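## 4. Display and turnover of second-hand headwear

### 4.1 What the shops received

Over the study period the 12 shops in Wenov and Jonbridge logged 1753 items of headwear. The term covers anything a shop entered under "hats" on its intake sheet, which in practice meant baseball caps, knitted hats, sun hats, flat caps, a small number of formal hats in boxes, and children's hats of every sort. Headbands and ear warmers were left out, as only three of the shops recorded them apart from scarves.

Intake was uneven. Shops near the bus station in Jonbridge took in mostly caps and knitted hats, often at the bottom of mixed bags of clothing. The two shops on Borkowska Street received more formal hats, usually from house clearances and usually several at once. Managers there told us that a single clearance could fill a shelf for a month. December brought a large number of knitted hats, many still with a shop tag, and these sold quickly in every branch.

Headwear is a minor line. It takes up little floor space and brings in little money per item, and staff gave it less thought than shoes or coats. Two managers said they had never been given written advice on where to put it. The Brondari shops, which share a regional office, had a one-page sheet on pricing hats but nothing on display.

### 4.2 Rejection at sorting

Most rejected items never reached the shop floor and so do not appear in the log. The sorting tables are where a cap is most likely to be thrown out, and the reason is nearly always the sweatband. Sorters turn the cap over, look at the band, and decide within a few seconds. Pale bands show marks that dark bands hide, and several sorters said openly that they were stricter with pale ones. A dark band would often pass on a quick look and then be checked by touch.

Peak shape was the second reason. A peak with a cardboard core goes soft once it has been washed, and sorters bend it slightly to find out. Printed or stitched wording was rarely a ground for rejection. Caps with the names of restaurants, building firms and past sports events were put out for sale along with plain ones, normally at a lower price. The exception was wording the sorter found rude, and here practice varied from one shop to the next.

Krawczyk's notes from the sorting rooms suggest that the state of the closure mattered less than we had expected. A worn strap at the back was accepted if it still held. Fitted caps without a strap were harder to place, as the size label had often faded and staff had to guess.

### 4.3 Where the items were placed

We grouped displays into four kinds: shelf, basket, wall hook and freestanding rack. Shelves were the most common. They suit formal hats, which keep their shape when stood on the crown, but caps placed on a shelf tend to end up stacked one inside the next, and the lower ones are not looked at. Baskets hold a great deal and need no tidying, and three managers preferred them for that reason alone. Customers did search through baskets, though mostly for children's hats.

Wall hooks worked well for caps with a strap at the back and poorly for everything else. They also depend on free wall, and in the smaller shops the walls were already given over to rails.

Freestanding racks were found in five shops. Some stood on the floor and some were small enough for a counter. Most had come from other retailers that had closed, and had been made for cards, sunglasses or socks. Staff adapted them as they saw fit. The type with thin rods, of which one is shown in Figure 3 with a cap, was liked by staff at the till for its narrow footprint. Several of the racks in use leaned when loaded on one side only, and in one Jonbridge shop the rack had been tied to the counter with string.

**Figure 3.** Red baseball cap and white wire spinner rack, light wooden tabletop. 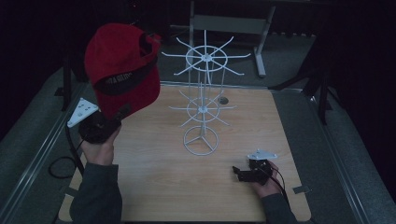

Turnover differed more between kinds of display than between shops. Of the items logged, 211 were still unsold after four weeks and were sent on to the textile merchant. Baskets and deep shelves supplied most of these. Wall hooks and racks supplied few, although we cannot separate the effect of the display from that of the stock, as staff tended to put their better caps on hooks and racks to begin with. Duda raised this point early in the fieldwork, and in the second half of the study two shops agreed to swap the contents of the basket and the rack each Monday morning. The difference between the two became smaller but did not go away.

Distance from a mirror also played a part. In shops where the hats were more than a few steps from a mirror, customers picked items up, held them for a moment and put them back without trying them on. Moving the mirror was cheap and was done in four shops at our request. Managers in all four kept it in the new place after the study ended.

### 4.4 Customer views

The postal survey went to 1000 households in the two towns. Replies on headwear were short. The most frequent comment was that the respondent would buy a second-hand hat for a child but would think twice about one for themselves, and hygiene was the reason given in most of these cases. Those who had bought a cap in the past year said that they looked at the inside before the outside. A few asked for washed items to be marked as such. None of the shops did this at the time, and managers were doubtful, as a label on some caps would raise questions about the rest.

Price was mentioned less than condition. Respondents seemed to regard hats as cheap in any event, and the gap between a plain cap and a printed one was too small to change their minds. Formal hats were a separate matter. People who bought them did so for a wedding or for amateur theatre, knew what they wanted, and often rang the shop first. These sales are few, but they account for the highest prices in the log, and we return to them in Section 5.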